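Las cosas chicas de la mesa negra

Llevo dos semanas diciendo que iba a escribir sobre el orden y dos semanas sin encontrar el cuaderno donde tenía las notas, así que ya se imaginan cómo anda la cosa por acá. El cuaderno apareció anoche debajo de una caja de Hillik (sí, la tienda de los frascos, otra vez) y por fin me siento a contarles.

Todo empezó en abril, cuando Emiliano Gaete me pasó su método para las cosas chicas. Las grandes se ordenan solas, dice él: un sillón tiene un lugar y ahí se queda. El problema son los vasos sueltos, las cajitas, los recipientes sin tapa, ese papel arrugado que uno guarda por si acaso. Él las saca todas a una mesa, las pone en fila hacia el fondo y deja despejado un pedazo grande adelante para trabajar. Y después no guarda nada hasta haber mirado bien la fila completa. ¡A mí me cuesta muchísimo esa parte! Yo veo un vaso y ya lo quiero llevar al lavaplatos.

La mesa negra ayuda un montón, porque todo lo que tiene color salta a la vista: la botella celeste, la caja color canela, el vaso rosado, el recipiente cuadrado con algo blanco y arrugado adentro. Adelante va la tabla blanca de cortar, que me encanta porque tiene su ranura para agarrarla y se puede colgar de cualquier gancho.

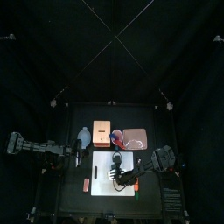

Lo que se queda y lo que se va

Mi regla es bastante floja, se las advierto. Si algo sirve para meter otras cosas adentro, se queda. Con esa excusa he salvado vasos, latas y una sopera horrible de Trallard que me costó 500 pesos en la feria y que nadie en esta casa quiere mirar de frente.

Los vasos son los campeones, eso sí. Un vaso con dos utensilios adentro ya es un organizador, y se mueve de la mesa al estante en un segundo. Antes compraba organizadores de verdad — tuve uno de Flulitz con siete divisiones — y terminaba con las siete llenas de elásticos y pilas gastadas.
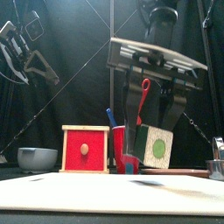 Mi debilidad son los cajoncitos con perilla redonda. De madera clara y con el frente rojo, ni hablar, me los llevaría todos. No cabe casi nada en ellos, pero uno abre y cierra el cajón con un gusto que no da ninguna caja con tapa. En el mío guardo botones y las llaves de un candado que ya no existe.

Con los pocillos anchos y bajos todavía no me decido. Emiliano los usa para la fruta, yo los uso para dejar lo que traigo en los bolsillos, y el resultado es que mi pocillo siempre tiene boletas. Lo vacío los domingos, o eso digo.

Me falta ver qué hago con el estante de la logia, que está imposible, y con la caja de Boychuk que sigue sin abrir al lado de la puerta. Si alguien tiene una buena idea para guardar tapas (¡las tapas!), déjenmela en los comentarios, que las mías están todas en una bolsa detrás del horno.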